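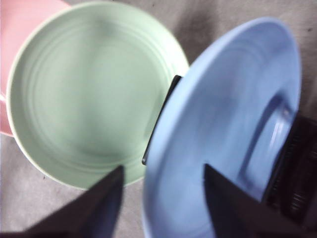
Evside adds dish handling to remote demonstration program

DRELTSTEAD, 27 Aug 2025 – Evside has extended its remote demonstration program to tableware, the company said. Operators at its Dreltstead site now teach a two-finger gripper to pick up and place bowls and plates by driving the arm through each motion with a hand controller.

The work began in June and has produced 863 accepted demonstrations. Each one lasts around 35 seconds and pairs wrist camera video with joint positions and gripper opening. A demonstration is rejected if the operator pauses too long or regrips a dish without need.

Plates have been harder to teach than bowls, according to Nazareno Pagano, who leads the operator group. A plate tilted on its rim gives the fingers a thin edge to close on, and a neighboring bowl leaves little clearance for the inner finger. Operators are told to bring the finger in along the rim and close slowly.

"Stacked bowls are a separate problem," Pagano said. "If you come in low you take both of them. We had to redo most of the first set."

Evside also tested hand guiding, in which a person holds the arm and moves it directly. The method was dropped for dishes after three weeks – hands kept blocking the wrist camera – but is still used for drawer and door tasks.

Ottavio Palumbo, an engineer on the project, said the control software, Zapata, was changed to limit closing force and to slow the arm near contact. Operators now train for 80 hours before their recordings are accepted.

A second station is planned at the company's Lerton building. It will use the same controller and a different set of dishes. Evside did not give an opening date or say whether the recordings will be released.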